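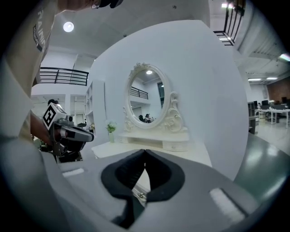
베이지색 반소매 셔츠를 입은 참가자. 바리어우드 주민체육문화센터 제공

바리어우드 주민체육문화센터, 9월부터 가을학기 프로그램 개편

바리어우드 주민체육문화센터가 9월부터 가을학기 프로그램을 새로 편성해 운영한다. 센터는 이번 학기에 모두 91개 강좌를 열고, 그동안 신청이 몰렸던 저녁 시간대 강좌와 어린이 수영반을 늘리기로 했다고 밝혔다.

가장 크게 바뀌는 것은 운영 시간이다. 지금까지 오후 8시에 문을 닫던 별관은 가을학기부터 오후 10시까지 이용할 수 있다. 별관에는 다목적실과 도예실, 소규모 강의실이 있으며 본관 체육관과 수영장의 운영 시간은 종전과 같다. 주차장은 별관 마감 30분 뒤까지 개방한다.

세실리아 다르코 센터장은 "퇴근 후에 들을 수 있는 강좌가 부족하다는 의견이 봄학기 설문에서 가장 많았다"며 "강사 일정을 조정해 저녁반을 먼저 채우고 낮 강좌는 수강 인원이 적은 것부터 통합했다"고 말했다. 통합되는 강좌는 오전 요가 초급반과 오전 스트레칭반으로, 기존 수강생은 별도 신청 없이 통합반으로 옮겨진다.

어린이 수영은 초급반 두 개가 추가된다. 반별 정원은 그대로 두고 강사를 늘렸다. 수영 강습을 총괄하는 모하메드아왈 사르퐁 강사는 "여름에 대기자로 남았던 어린이에게 먼저 안내 문자를 보냈다"며 "레벨 테스트를 받지 않은 경우 개강 전 주에 수영장 접수대에서 받을 수 있다"고 설명했다. 레벨 테스트는 무료이며 수영모와 물안경은 각자 준비해야 한다.

성인 강좌로는 도예, 수채화, 사교댄스, 배드민턴 중급반이 저녁 시간에 편성됐다. 도예반은 재료비가 별도이고 가마 사용료는 수강료에 포함된다. 지난 학기에 폐강됐던 통기타 기초반도 다시 열린다. 악기는 빌려주지 않는다.

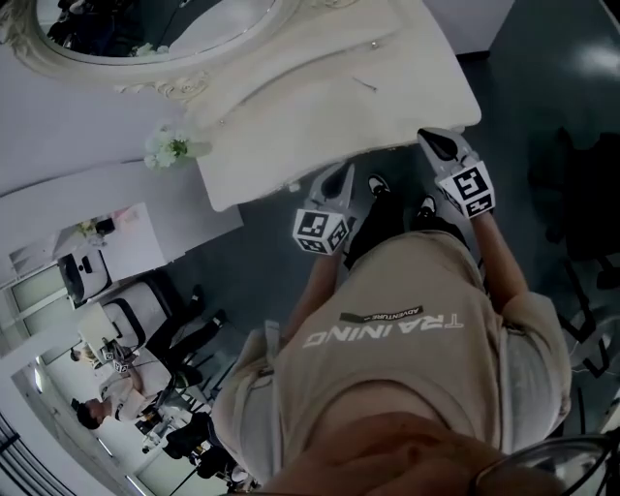
체육관 자유 이용 시간도 일부 조정된다. 농구는 오후 3시 이전, 탁구는 오후 3시 이후로 나뉘며, 동호회 대관이 있는 날에는 체육관 절반만 개방한다. 동호회 대관 신청은 분기별로 받던 것을 매달 받는 방식으로 바꾼다. 한 단체가 한 달에 신청할 수 있는 횟수는 2회로 제한된다.

대관 방식 변경을 두고는 의견이 갈린다. 밸런트 배드민턴 동호회의 시릴로 말도나도 총무는 "매달 신청하면 정기 모임 날짜를 미리 잡기 어렵다"고 말했다. 반면 올해 초 만들어진 탁구 모임의 야이라 키에이 회장은 "분기 신청 때는 새로 생긴 모임이 들어갈 자리가 없었다"며 변경안을 반겼다. 센터 측은 가을학기 동안 시행해 본 뒤 겨울학기 전에 다시 의견을 받겠다고 했다.

수강 신청은 센터 홈페이지와 본관 1층 접수처에서 받는다. 관내 주민은 오전 9시부터, 관외 주민은 하루 뒤 같은 시각부터 신청할 수 있다. 접수처 방문 신청 때는 주소를 확인할 수 있는 신분증을 가져와야 한다. 65세 이상과 다자녀 가구는 수강료의 30%를 감면받으며, 감면은 한 사람당 두 강좌까지 적용된다. 개강 후 환불은 남은 수업 횟수에 따라 계산한다.

개강에 앞서 열리는 공개 수업에서는 사교댄스와 수채화, 통기타 기초반을 미리 체험할 수 있다. 본관 대강당에서 오후 2시에 시작하며 선착순 400명까지 입장한다. 사전 신청은 필요 없고 수채화 체험에 쓰이는 종이와 물감은 센터에서 제공한다. 초등학생 이하 어린이는 보호자와 함께 입장해야 한다.

한편 오세이 거리 쪽 출입구는 경사로 보수 공사로 개강 첫 주까지 이용할 수 없다. 휠체어와 유아차 이용자는 더크네스 공원과 이어진 후문으로 출입하면 된다. 시설 담당 세뇨 오도이 주임은 "후문 자동문은 오전 6시부터 작동한다"며 "공사 기간에는 후문 옆에 장애인 주차면 3개를 임시로 둔다"고 말했다.

강좌별 시간표와 수강료는 센터 홈페이지 공지사항에서 볼 수 있으며, 인쇄된 안내문은 본관 접수처와 별관 입구에서 받을 수 있다.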